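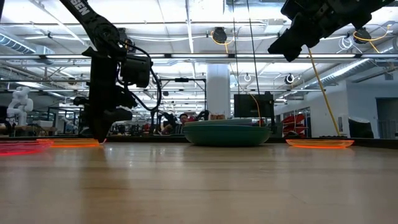
Is the robot open day at Prindumik worth the drive out to Mikville? Go if you like watching a job get done slowly and up close, and skip it if you want a show with music and a host.

I paid 21 dollars for an afternoon slot in November and I'd pay it again, with a few grumbles. The demo I came for is called Morkarier. It's a two-arm tabletop setup, and the work is dishes: picking them up, moving them around, stacking them. If you've ever stood at a sink after a big family dinner you can see why I was interested!

First the good stuff. They let you stand near enough to follow what each gripper is doing, and there's no stage between you and the table. I thought I'd be bored in two minutes. I stayed for most of an hour, leaning from one foot to the other (bring decent shoes, there are very few places to sit). A round dish is a mean thing to hand a robot – the rim is thin, it slides, and a stack hides the edges you want to grab. Seeing an arm creep in on a rim and then stop to line itself up again told me more than any promo video has.
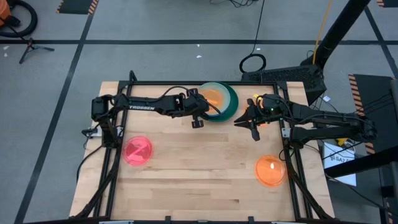

*Left gripper up against the stack, right one pointed in toward it.*

Now the grumbles. The sound is poor. Hanne Pelkonen did the talking on my slot and she was great, funny and very patient with the kids, but with no microphone I lost half of it whenever people behind me started chatting. The handout is a single sheet and the print is tiny. I also wanted somebody to tell us up front when the arms were running on their own and when a person was steering them. I had to ask. Hanne gave me a straight answer (it was a bit of both that day), and after that I watched in a completely different way, so please, put it on a sign by the door.
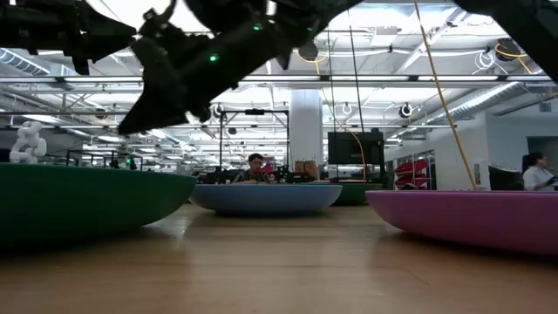 Photo: Toshio Shimada, for the Prindumik open day page

I liked that they went with colored dishes. From the back row you can say "watch the green one" to your kid and they know where to look. I'd have loved to see some dinner plates with dried-on sauce too, or a mug, or anything with a handle. Maybe next year.

Speed, well. It's slow. I could clear that table before the coffee was poured, and if you're hoping to buy one of these for your kitchen you'll be hoping for a while. But as a look at where the hard parts are, I thought it was a really good afternoon, and the people doing the work seemed happy to talk about what goes wrong. Four stars out of five, and the missing star is for the sound.
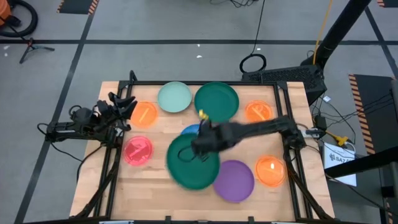 Ching-wen Leung wrote to tell me that the early slot is much quieter, that you can hear every word from the back, and that I was too hard on the handout, which comes in large print if you ask at the desk. I didn't ask. The star stays off until they get a microphone, but I'll book the early slot next time.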